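Search this site Enter your keywords Go

Lundommont Guest House Renovation: Progress to November
Prepared for the Tamayo Fund by Nidia Escobar

Work on the upper floor is on schedule. The electrical inspection passed on the second visit, after Arvid Berge replaced the panel cover. Of the 300 floor boards ordered from Gastau, 196 have been delivered. The rest should come by Wednesday. We have paid for 200 and are holding the balance until the order is complete.

Plumbing is behind. The hot water line to the back rooms has to be rerouted, and Ka-ming Hsiao's revised quote is attached. It fits within the contingency.

The room design was settled with Milagros Bermúdez: plank walls meeting dark tile, and a painting hung on the tile.

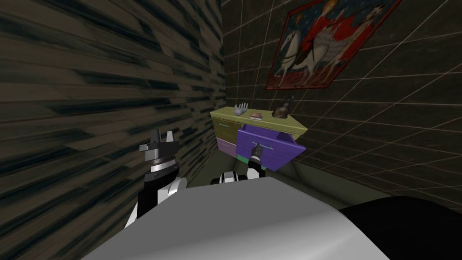
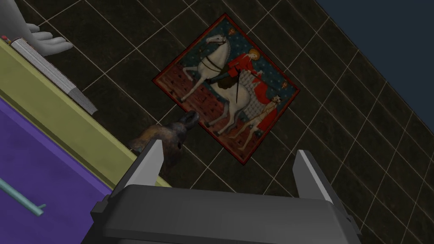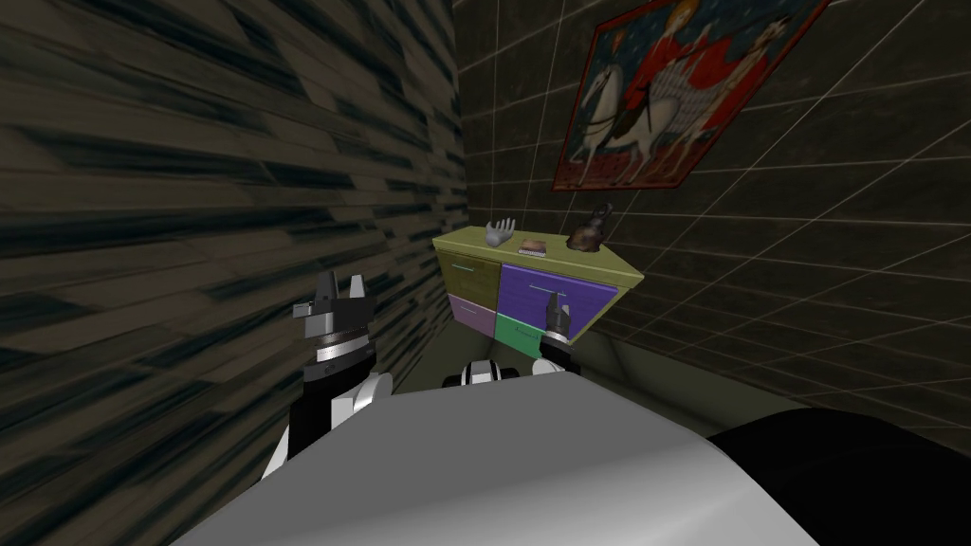

The fire door is the one item that still needs your approval. Brirkora wants a deposit of 30 percent and will not hold the price past the end of the month. Wálter Quintero can send the drawings again if you need them. We also ask to move the unspent paint money to plumbing. The second payment request will follow once the boards are in.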